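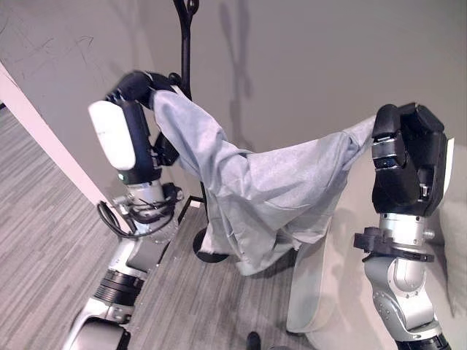

*Nalter coat stand in matte black, in a corner with the Hurero sofa to its right.*

# Nalter Coat Stand, Matte Black

The Nalter is a one-pole coat stand for entryways, bedrooms and small sitting rooms. It has a vertical pole on a round base and comes in matte black only. We stock it at the Ackroyd showroom and ship it flat in one carton.

It was picked for the range by Poppy Greenwood, who buys hallway and living room furniture for Cestov. She wanted a stand that could go in a corner next to a sofa without taking over the room, and the round base helps with that. You can turn the stand any way you like after it is in place.

## What it's good for

Everyday jackets, shirts you plan to wear again, scarves, a bag or two. Hang long items with the heaviest part close to the pole. If you put a loose shirt on by one shoulder it will sag and crease, so hang it by the collar or the loop.

Spread the weight. Two winter coats on the same side will make any stand of this type lean, and the Nalter is no different. Put one on each side.

It is not a drying rack. Water that drips onto the base and sits there can mark the finish over time.

## Floors

The stand sits flat on low-pile carpet, carpet tile, wood and vinyl. On deep rugs it may rock. We suggest moving the rug or choosing another spot. For wood floors, the carton includes a set of stick-on felt pads. Leave them off if the stand is going on carpet.

## Putting it together

1. Lay the parts on a blanket or on the flattened carton.
2. Screw the lower pole section into the base by hand until it stops.
3. Add the upper section.
4. Stand it up and check that it is straight before hanging anything.
5. Tighten the bolt under the base with the key supplied.

Check the bolt again after the first week of use. If the pole turns in your hand, it needs another quarter turn.

## Cleaning

Dust with a dry cloth. For fingerprints, use a damp cloth and a drop of dish soap, then wipe dry. Don't use scouring cream or anything with grit in it. Matte paint goes shiny where it is rubbed hard and can't be brought back.

## Goes with: Hurero Sofa

A lot of people who ask about the Nalter are furnishing one end of a room, so we show it with the Hurero.

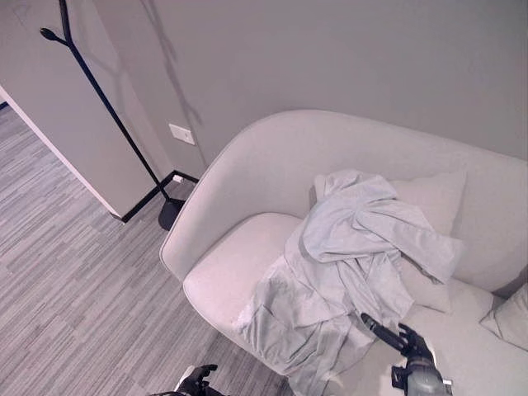 *Hurero sofa in pale warm gray, with throw pillows in a matching shade.*

The Hurero has a rounded back that runs straight into the armrest in one curve. There is no hard corner at the join, which makes it comfortable to sit sideways with your legs up. The armrest is thick and broad. The seat cushions are soft and a little rounded on top.

The cover is a matte fabric in a pale warm gray. It shows lint less than the darker shades we used to carry, but denim can leave color on it, so take care with new jeans. Vacuum with the brush head and blot spills right away with a white cloth. The covers are not machine washable.

Throw pillows are sold separately. The ones in the photo are square and close to the sofa in color. Order them together with the sofa if you want the nearest match, as fabric varies a little from batch to batch.

When planning the layout, leave enough space between the sofa and the stand for a coat to hang freely. If sleeves brush the upholstery, move the stand farther into the corner.

## Ordering and delivery

The Nalter ships from stock. The Hurero is made to order in small runs, and delivery usually takes around 7 weeks. Orders for the sofa that need to arrive before the December holidays should be placed early in the fall.

- Coat stand: 1 carton, doorstep delivery
- Sofa: 2 cartons, room-of-choice delivery
- Throw pillows: packed with the sofa when ordered together

Measure your doorways and stairs before ordering the sofa. The curved back does not come off, and the delivery crew can't remove doors or railings.

## Returns

Coat stands can be returned if they are unmarked and in the original carton. Sofas can be returned if there is a fault or if they arrive damaged. Please report damage with a photo of the item and one of the carton.

## Spare parts

Base bolts, keys and felt pads for the Nalter are kept at Ackroyd. Pole sections can be ordered one at a time, so you don't need to replace the whole stand if a thread is stripped. Have your order number ready.

For parts and fabric samples, ask for Amerley Laryea at the showroom desk. Samples of the Hurero fabric are free and go out by regular mail. The swatch is small, so look at it in daylight and again with your lamps on before you decide.

Page last updated 5 Sep 2025.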